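Table Setting and Surface Contrast in a Shared Dining Room
Student Project Report, Hospitality and Interiors Program, Rikville
Submitted August 31, 2023

1. Purpose

The project examined how a dark table covering affects the way a simple serving of fruit is seen by a seated guest. The dining room at Rikville had used bare tabletops until March, when a set of dark gray cloths was purchased from Vellex. The program was asked to recommend whether the cloths should stay in use, and with what tableware.

2. Materials

The setting was kept plain. A dark gray cloth covered the table, and a round white plate was used with a single piece of fruit. No cutlery, napkins or glasses were included. The cloth was not ironed, as the dining room has no means of ironing linens between meals.

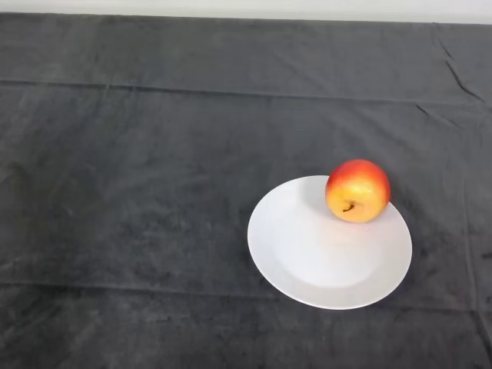
Figure 1. White plate and apple on the gray cloth.

Creases in a cloth of this kind remain visible under room lighting. Guests were asked to rate the setting for neatness, appeal and ease of reaching the fruit. A total of 39 guests returned the form.

3. Placement of the Fruit

Two positions were compared: fruit on the plate near its rim, and fruit directly on the cloth beside it. The red and yellow of an apple stand out against both surfaces, although the white plate gives the stronger outline.
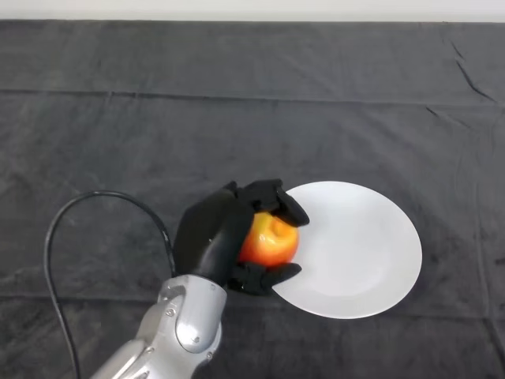 Dambrauskienė wrote on the draft that fruit near the rim is easier to pick up but looks unsettled, and asked that the center of the plate be tested as well. This position was added to the form before the final round.

Of the guests who replied, 19 preferred the fruit on the plate near the rim, 18 preferred the center, and two preferred the cloth. Several of those who chose the plate mentioned cleanliness. The matte gray fabric was generally liked, but some guests considered it too heavy for a morning meal. 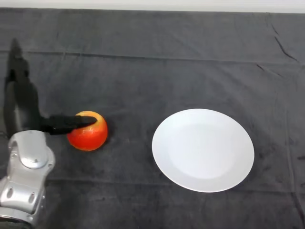 4. Recommendations

The gray cloths should be kept for evening use and paired with plain white plates. Fruit should be served on the plate. A light-colored cloth should be tried at breakfast before any further purchase is made.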